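Skidivus Community Help
Clubs and School Projects > Handling and Gripping Tasks

Scoring of the towel and basin task when the towel lands partly over the rim

Posted by Shanthi Kodikara
October 5, 2024

I supervise a student project group at Skisby which is preparing for the household handling round in March. The group consists of 12 students, most of whom had not worked with grippers before this term. They have chosen the towel and basin task, in which a folded towel must be lifted from the table and placed inside a plastic basin. The students are recording demonstrations by hand with a pair of hand-held grippers, and these recordings will later be used to train the controller.

We have completed 541 recordings to date. On reviewing them, two matters have arisen on which I should be grateful for advice.

The first concerns the definition of a successful placement. In a fair number of recordings the towel comes to rest with one end lying over the rim of the basin. The task sheet states that the towel must be "placed in the basin", but does not say whether it must lie wholly inside. Half of the group wishes to keep these recordings and the other half wishes to discard them. I do not want to settle the matter by preference if there is an accepted reading.

The second concerns the use of the left gripper. Some students hold the basin steady with the left gripper while the right one carries the towel. Others leave the left gripper still and open beside the basin, and use only the right. Both methods complete the task. Should a single method be required of all students, or is it acceptable to submit a mixture?

I should add that the students work in pairs, one recording and one keeping the log, and that the log currently notes only the name of the person recording, the start time and whether the attempt was marked as a success. If further columns are advisable, it would be helpful to know before the next session.

Elis Lewis
Member, Gachanja Robotics Club

Both matters were raised in our own club last year, and I will set out what was agreed.

On the definition of success, we adopted the reading that any part of the towel hanging outside the rim means the placement is incomplete. The judges at our regional round took the same view when asked in writing. I would nevertheless advise you to write to the organisers of your own round and to keep their reply with your project papers. Until you have it, please do not delete the recordings in dispute. Move them to a separate folder and mark them as "partial". Should the organisers accept a looser reading, they may be returned to the main set without further work.

On the use of the left gripper, our experience was that a mixture caused difficulty. The trained controller would begin to reach for the basin, stop, and then attempt to carry the towel with the basin half held. Once the recordings had been divided by method and the controller trained on one method alone, this behaviour largely ceased. We therefore ask every student to follow one written procedure, which reads as follows.

Begin with both grippers open and clear of the table.
Bring the left gripper to the near side of the basin and close it lightly on the rim.
Bring the right gripper to the towel, at the middle of the long edge, and close.
Lift until the lower edge of the towel is clear of the rim.
Move across, lower, and open the right gripper before opening the left.
Withdraw both grippers and wait for the log keeper to say "stop".

The pause at the end should not be shortened. Several of our early recordings finished while the right gripper was still inside the basin, and the controller learned to remain there.

With regard to the log, I recommend adding columns for the method used, the starting side of the towel, and a short remark. The remark column proved to be the most useful of these when we came to review the work at the end of term. A student who writes "towel slipped, gripped again" has saved the reviewer a good deal of time.

Brodie Ngata

We just kept all of ours and it was fine. Ours was a tea towel though and the bowl was a lot bigger so it hardly ever went over the side.

Would check the cables before you blame the students. We had one that kept pulling on the right gripper whenever anybody reached across.

Sandra Heywood
Project Tutor, Florkidau

I agree with Mr Lewis on the question of the rim and would add two observations on the arrangement of the table.

It is advisable to vary the starting positions in a planned manner. At Florkidau the students are given a sheet showing 10 starting positions for the basin and the towel, and they work through the sheet in order before beginning again. Where the choice was left to the students, the objects were returned to nearly the same place each time, and the controller performed poorly as soon as either was moved by a hand's width.

The fold of the towel also deserves attention. A towel folded into a long, narrow shape is more likely to overhang a basin than one folded square, and the point at which it is gripped will decide how far it droops. Your group should agree one fold, write it down, and refold the towel to that standard before each attempt. If the towel carries a printed motif, this may serve as a convenient mark for which side should face upwards. We permit the students 30 seconds between attempts for refolding and resetting, and the log keeper carries this out so that the person recording need not put the grippers down.

As to a mixture of methods, I take a slightly different view from the previous reply. A mixture need not be refused outright, provided that each recording is labelled and that there are sufficient recordings of each kind. For a group in its first year, however, a single method is certainly easier to supervise, and it allows the students to compare their work with one another on equal terms.

I attach a view from the position of the person recording, with the basin to the left and the towel to the right, for comparison with your own layout.

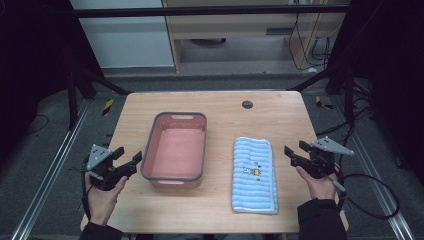

Table layout for the towel and basin task, with both hand-held grippers in use.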